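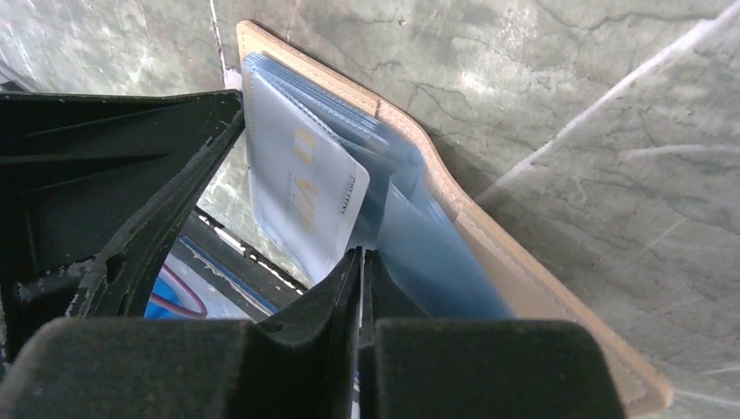 Skomora gets a second life as free download

Print this page | E-mail this story

Skomora, the side-on platformer written in Lua as a student project, is out again this month with new levels and the source code thrown in. Free, Windows and Linux, no Mac build yet.

Players run a travelling fiddler through five worlds, hopping rooftops and dodging bailiffs who lob turnips. No gun this time – you stun enemies by playing the right note when they get close. Miss it and you lose a string. Lose all the strings and it's back to the start of the level.

Fotis Dimitriou wrote the first version on his own and let it drop after the third world. Josiane Pichon picked it up last February, redrew the backgrounds and fixed the jump, which used to stick on slopes.

"I only wanted to finish the bit with the windmill," she said. "Then I looked at the collision code and that was my spring gone."

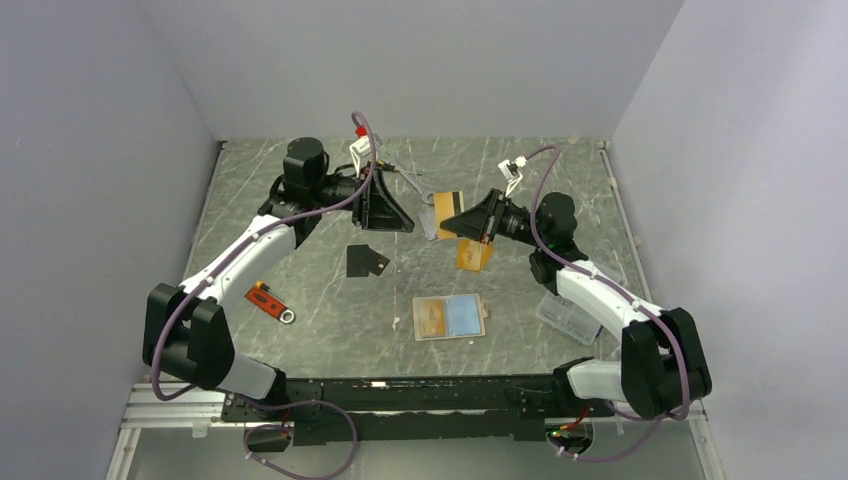

Two arms over a marble-patterned tabletop.

The old build was downloaded 1,642 times before its page went down. Saved games from it won't load in the new one, sorry. High scores will, if you copy the scores file across before first launch.

Main changes: gamepad support, a proper pause menu, and a level editor called Laneck that opens from the title screen. Laneck maps can be up to 200 tiles wide. Anything bigger loads but the music drifts out of time, and Pichon says that wont be looked at until the next release.

Filippos Liapis did the new tunes, all on one battered keyboard. Vodosholm, the flooded town in world four, has the best of them – also the hardest jumps. Tip for that one: the barrels float, the crates don't.

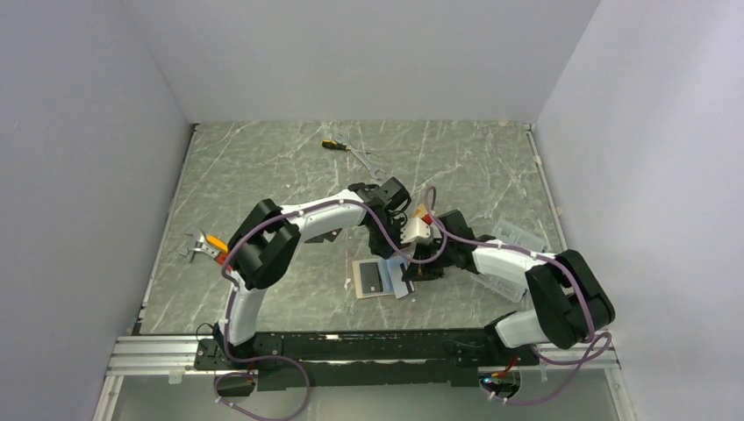

The work surface, with panels on three sides.

Everett Villanueva, who tested the Linux build, found a bug where pausing mid-note leaves bailifs stunned for good. Fixed in the download as of 4pm. If you grabbed it this morning, get it again.

A two-player mode is half done. Dimitriou is back on board for that but gave no date.

Bug reports go through the form on the download page, with your log file attached please.

Print this page | E-mail this story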